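Papers > Domestic Systems > Trolardale Working Papers > Section 4

4. Tidying as a test of household competence

4.1 Why we stopped asking for dinner

The literature on household robots has a weakness for dinner. A machine is shown a kitchen, the machine produces something on a plate, and the reader is left to work out how much of the meal was the machine's doing and how much belonged to the graduate student who had opened the packet, turned on the hob and taken the lid off the pan. We have written papers of this sort ourselves and don't wish to seem ungrateful for the citations.

For the present study we wanted a chore so dull that it left no room for flattery. The one we chose is clearing a table of small things. Every household does it, most households do it badly, and a child of four can manage it when bribed. It calls for no recipe and very little judgement. An item is on the table, and then it is put where it belongs. If a pair of arms can't do this, its views on risotto may be set aside for the time being.

The full chore list in the Trilter suite includes folding, wiping, sorting post and loading a dish rack. Those results are given in Section 5, where the reader will find that the dish rack won. The present section deals only with tidying, and with the stripped-down version of it that we call the block stage. Three things on a bare table is the least untidy that a table can be and still need tidying, and we thought it fair to begin there.

4.2 The block stage

Blocks have a poor reputation in this field, and have earned it. They don't crumple, leak or roll under the cooker. A robot that moves blocks has shown that it can move blocks. We keep them in for one reason: when a system fails on a cereal bowl there are a dozen places to lay the blame, and when it fails on a block there are far fewer, most of them in our own code.

The working area at Trolardale is a table with an arm on either side, run by the Sengar controller. Sengar takes a spoken or typed request, settles on a plan, and decides which arm should do what. The last of these turned out to be where most of the trouble lay. Two arms ought to clear a table in half the time of one. In practice they behaved like two polite people at a doorway, and we have several long recordings in which each waits for the other to go first.

Requests were written by people outside the project, who were asked to say what they would say at home. This produced a good deal of "put those over there" and one "do something about this". We kept them all. A request counted as understood if the plan that came out of it would have satisfied the person who wrote it, as judged by that person, who was sometimes hard to please.

Colour was used to split the work. A typical request named one colour and left the other alone ("just the pink one, please"), and the system had to leave the rest of the table as it found it. Leaving things alone is an underrated part of housework. An early build of Sengar, asked for a single block, fetched it and then fetched the others as well, with the air of someone hoping to be thanked.
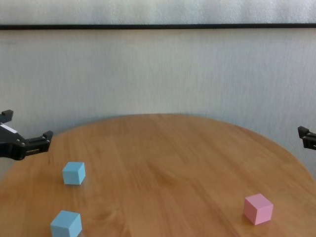 Figure 3. The block stage: two pale blue cubes and one pink cube on a round wooden table, with both grippers empty.

4.3 What counts as done

Scoring a chore is harder than setting one. Our first rule was that a trial succeeded when every requested item had reached its place and nothing else had moved. Under this rule the controller did rather well, and for a fortnight in February we were pleased with it. Then Charmaine Masilela, who had joined to look after the scoring, sat through the recordings at normal speed. Until then the rest of us had been watching them at eight times normal, where everything looks brisk.

Her objection was that a person in a real kitchen would have walked over and done the job themselves well before the arm had made up its mind. She proposed what we now call the sigh limit: the trial ends at the moment when a watching adult, with other things to do, would give up and step in. To fix it we sat people beside the table with a button and asked them to press it when they had had enough. Their patience was shorter than ours. We took the median press, 50 seconds, as the limit for a single item.

Under the old rule the block stage gave a success rate we would have been happy to print in large type. With the sigh limit in force it came to 63 per cent over 700 trials. The arms did not get worse between one analysis and the next. They had been that slow all along, and we had been scoring them as though the household had gone on holiday.

Failures fell into a few plain kinds. The commonest was hesitation, in which the plan was right, the arm was free and time simply ran out. Next came the nudge, where a finger knocked the block on its way down and then closed with great care on the place where it used to be. Dropped blocks were less frequent than we had feared. Misread requests were rarer still, which supports the general feeling that machines now understand what we want far better than they can do it, a condition many readers will know from their own families.

4.4 One arm or two

We ran the same requests with one arm switched off. Where all the items lay within its reach, the single arm finished sooner. It had no one to consult. The second arm paid for itself only when the items were well spread out, so that one arm working alone would have had to stretch across the table, and even then the gain was small.

We tried giving the arms fixed territory, left and right, with a strip down the middle belonging to neither. This cured the waiting and created a new problem, in that anything left in the strip stayed there. A later build gave the strip to whichever arm had worked least recently. That is the version used for all the figures in Section 5. We don't claim it is clever. It was suggested by the way washing-up was shared in a house two of the authors once rented, and it worked better here.

4.5 From blocks to belongings

The obvious complaint is that no one comes home to a table with only blocks on it, unless there is a small child in the house, in which case the blocks will also be sticky. We agree. The Grullow set, described in Appendix B, swaps the blocks for the sort of thing that gathers on real tables: keys, a phone charger with its lead, unopened letters, half a packet of biscuits. The arms, the table and the sigh limit stay as they are, so that any change in the score can be put down to the belongings.

The charger lead is already known to be a difficulty. In pilot runs the arm picked up the plug, carried it nicely to the tray and took the letters along as well, the lead having been lying across them. By the strict wording of the request this was a failure. The person who had written it said she would have been perfectly content, and asked whether it could do the biscuits next. We have left the trial in the failed column while the scoring rule is looked at again.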